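Chapter 7
Reaching Into the Bin

By the time a student club gets to this chapter, it usually has an arm that moves where it is told and a gripper that opens and closes. Those are good things to have, and if your group got there over the last six chapters I hope you took an evening off to enjoy it. What comes next is the part most of our own students remember longest, partly for the fun of it and partly for the muttering.

The task sounds like something you would ask of a small child. There is a bin with a jumble of things in it. Pick one up, bring it out, put it down somewhere else, and go back for another. At Plaltham we have set this as the second-term project for several years now, and the teams (they choose their own names, so you will meet Team Skuster and Team Montes in the pages ahead) nearly always begin by spreading the objects out nicely, with a hand's width between them. The arm does very well. Then the objects go in the way they would in real life, leaning and overlapping, and the arm has a much harder day.

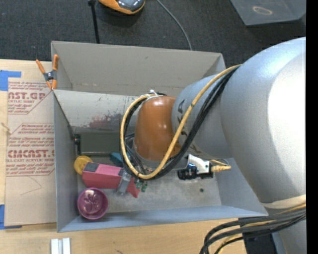 Piyumi Hettiarachchi wrote in the club's logbook that her team had spent all of November improving the camera code when they should have been looking at the walls. The planner knew where every object was, she said, but it had no idea the bin had sides, and she wished somebody had made them draw the thing on paper first.

I have taken her advice to heart, and so the first exercise in this chapter uses pencil and paper only. Sketch your bin from above and again from one side. Mark how far down the gripper has to travel, and then draw the rest of the arm behind it, cables and all. A pink object partly covering a yellow one is a problem for the camera, while a cable loop hanging low beside the wrist is a problem for everyone, and it is much nicer to meet it on paper.

After that we will work through three questions in order: which object to try first, from what direction to approach it, and what the arm should do when it closes on nothing. The last one gets the most pages. Over one term the Zorura project log recorded 2,953 attempted picks, and 272 of them ended with an empty gripper, so please don't feel discouraged when it happens to you!

Before you start, you will need:

Your arm and gripper, working as they did at the end of Chapter 6
One open bin, fastened down so it can't slide
A handful of objects in different shapes and colors
Your logbook

7.1 Choosing What to Pick First

Let us begin with the object on top.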